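Home | Reviews | Workshop | Forum | Contact

September
By Femke Mulder

Trindetti two-arm setup kit, reviewed

I've spent a good few evenings with the Trindetti kit now, and I've grown rather fond of it! You load your robot, place it in a virtual room and check both grippers before touching the real machine - a kindness to anyone who has bent a finger on day one. Setting the home pose took me 11 minutes, and the manual (bless it) is only 4 pages. My one grumble is the joint limits menu, where I got lost twice. Still, I'd happily buy it again. 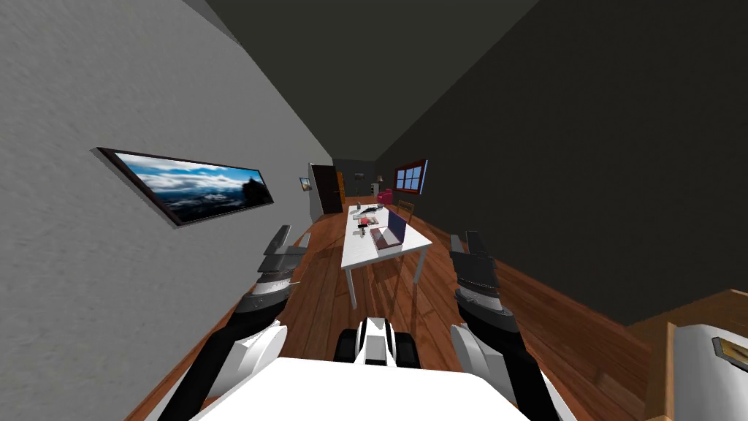 Both grippers up, with the long white table straight ahead.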